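## 4. When Is a Towel Finished?

### 4.1 The problem of the official answer

Everyone we interviewed in Groltoleo had a rule for throwing out towels. The rules were clear, brief, and delivered with confidence. A towel goes when it has a hole in it. A towel goes when it smells after washing. A towel goes when it was a wedding present and the marriage did not last. We wrote these down faithfully and then asked to see the linen closet, and at that point the interviews usually got longer.

The 353 households in the study declared 1,252 towels between them, excluding dish towels, which we left out after the pilot round showed that respondents could not agree on what a dish towel was. Each towel was entered on a card with its size, its stated use, its stated age, and the answer to a single question: "Would you give this one to a guest?" The guest question was added late, at the request of a colleague who had recently been a guest. It predicts more about a towel's future than age, price, or condition.
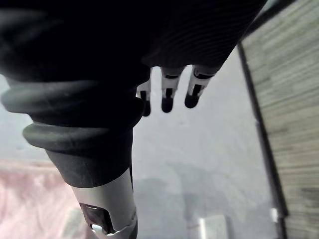 *Figure 3. Photo: the authors, Groltoleo towel study. Reproduced from the project archive.*

Previous work on household textiles has mostly treated disposal as an event. There is a day before it and a day after it, and on the day itself the item moves from the home to somewhere else. This is a sensible way to think about sofas. Towels are harder, as they are rarely thrown out and very often demoted. The same towel can pass from the guest shelf to the family shelf, from there to the beach bag, from the beach bag to the dog, and from the dog to a nail in the garage, and at each stop its owner will describe it as "still perfectly good." We found very few towels that anyone was willing to call bad. We found a great many that had been moved farther from the bathroom.

### 4.2 Demotion as a household practice

We therefore coded each towel by rank and asked respondents to recall its last change of rank. Recall was poor for dates and excellent for causes. Hair dye was mentioned often, with the name of the shade. So was a single event involving a burst pipe on Janevski Street, which several neighboring households blamed for the loss of whole matching sets and which seems, from the tone of the accounts, to have been discussed among them before.

Three patterns deserve mention.

The first is that demotion is almost never announced. In homes with two or more adults, we asked each adult separately to rank the same shelf. Agreement was strong at the top and collapsed in the middle. One person's everyday bath towel was another person's rag, and both had been using it on that understanding for years. A couple on the east side of town learned during the interview that the towel one of them dried his face with was the towel the other used on the car. The interview was paused and later resumed in a different room.

The second is that color matters more than people say it does. White towels are promoted as special when new and demoted without mercy at the first stain. Dark towels age in private. Pastels hold an awkward middle position: they belong to a bathroom that has often since been repainted, and they outlive it. Respondents apologized for pastel towels more than for any other kind, including the ones with holes. "It matched at the time" was so common an answer that we gave it its own code.

The third is that promotion, the reverse movement, does exist. It happens when guests arrive without enough notice. Under this pressure a family towel may be refolded, placed at the top of the pile with its better side outward, and presented as if it had always lived there. Respondents who admitted to the practice asked whether others had admitted to it too. We told them that we could not discuss other households, and they took this as a yes.

### 4.3 Texture, and what people mean by "scratchy"

The word "scratchy" turned up in nearly every interview and meant something different in most of them. For some it described a towel dried on a line. For others it described a towel that had been washed with too much softener, or none, or the wrong one. A smaller group used it as a moral category, for towels owned by relatives.

We tried to steady the term by asking respondents to sort a set of sample cloths from softest to roughest with their eyes closed. The samples came from a bundle sold by Ravetti, a discount linen store near the bus station, and had all been washed together at Drunduteck, the self-service laundry across the street. Respondents sorted them quickly. They then opened their eyes and, in many cases, sorted them again. Cloths with a raised pattern moved up the order once they could be seen, and plain thin ones moved down. When we pointed out the difference, most respondents stood by the second version and said that the first had been a warm-up.

It would be easy to conclude that people cannot judge their own towels. We would put it more gently. A towel is judged by a wet person, in a hurry, usually in the first few minutes of the day, and then hung up and forgotten until the next time. Asking that same person to be fair about it while dry, seated, and watched by two researchers holding clipboards may be asking for

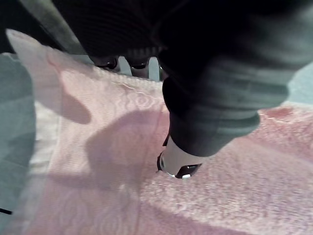 a kind of knowledge that only exists in the bathroom. Several respondents made this point themselves. One offered to take a shower and get back to us. The ethics protocol had no provision for this, and we declined.

What did hold steady was the link between texture and loyalty. Towels described as soft were kept because they were soft. Towels described as rough were kept because they "really dry you." Those that fell in between, neither pleasant nor bracing, were the ones most likely to have slid down a rank since their owner could last remember using them with any interest.

### 4.4 Limits

The study covers one town, and a town with hard water at that. We visited homes by appointment, which gave people time to tidy, and some closets had plainly been arranged for us. In one case the fold lines from the packaging were still sharp on every towel in the stack, and the family's real towels were discovered in the bathtub behind a closed curtain. We recorded both sets and noted the curtain.

Stated ages should be read with care. Respondents dated towels by apartments, by babies, and by a department store that closed before some of them can have been born. Where two adults gave different ages for one towel, we took the older figure, on the grounds that the lower one was usually given by whoever had bought it.

We also failed to visit any home in May, the month when, according to staff at Drunduteck, the large machines fill up with bath mats, spare blankets, and the contents of the backs of closets. A spring round would probably catch more demotions in progress, along with a better view of where towels go after the garage. Our present data stop at the nail. The next section turns to bed sheets, where the rules are stricter and the answers were, on the whole, less truthful.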